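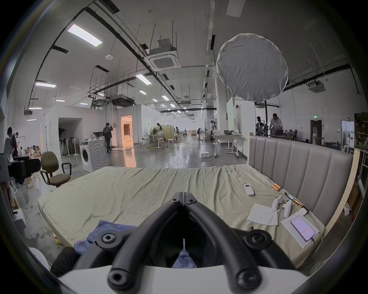 Automation and Daily Work at the Ernwood Hall
Term project report, Work and Technology course, Hestirby

1. Purpose

The purpose of this project was to examine how the introduction of robots changes the daily work of the people employed alongside them. Our group chose Ernwood, where household tasks are demonstrated by staff with hand-held grippers and then practiced by robots. Making a bed, folding a cloth and putting small items away are all part of the program, which is known on site as Hirkach.

2. Method

We visited the hall on 5 occasions in April and interviewed 26 employees. A written survey was sent to 29 people, including the office staff. We also read the shift logs kept by the Dong team, which is in charge of the bedroom and living room stations. Employees were told that their answers would not be passed on to management by name.

3. Findings

3.1 Tasks

Most of the employees interviewed had earlier done packing or cleaning work. Their present duties call for less lifting and more attention. An operator repeats one task many times with small changes, and the target for a full shift is 300 recorded attempts. Several operators described the work as light on the back but hard on the wrists. Two asked for shorter turns with the gripper, and the Dong team has since moved to a change of station every hour.

3.2 Space

Work stations and furnished areas share one open floor. Employees valued being able to see and speak to each other, but noise was the most frequent complaint in the survey - ahead of pay and ahead of the shift schedule. Cables on the floor were named as a tripping risk by operators at the bedroom station.
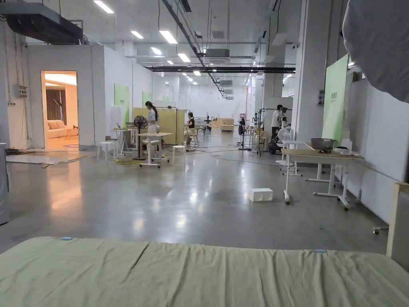
Figure 2. The hall from the bedroom station, with the furnished room module at left.

3.3 Skills and job security

Operators learn to judge whether an attempt is good enough to keep. This judgment is not written into any job description at Ernwood, and it does not affect pay grade. Younger employees saw it as a step toward technical work. Older employees were more doubtful, and some expected that their own tasks would be the first to go once the robots perform them well.

4. Recommendations

We recommend that the review of attempts be recognized as a separate duty with its own training. Cable covers should be fitted at the stations used most. The hourly rotation should be kept and extended to the evening shift, which still works without it.

5. Limits of the study

The evening shift was interviewed only once, on a Thursday, and its views are thinly represented in section 3. We were not given access to pay records, so statements about pay rest on the interviews alone.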